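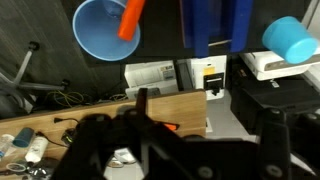 Tauschregal für Becher und Flaschen eröffnet

Mirker, 4. August 2021. Im Büro Simanjuntak gibt es jetzt ein Tauschregal für Trinkbecher, Plastikflaschen und Deckel. Nach Angaben von Arnel Abella kamen in den ersten Tagen etwa 40 Teile zusammen, 24 davon haben bereits neue Besitzer. Angenommen wird alles, was sauber und unbeschädigt ist. Verpackungen und alte Kabel gehören nicht ins Regal. Bis November bleibt das Angebot kostenlos. Fragen beantwortet Cempaka Harahap am Empfang, Zimmer 2.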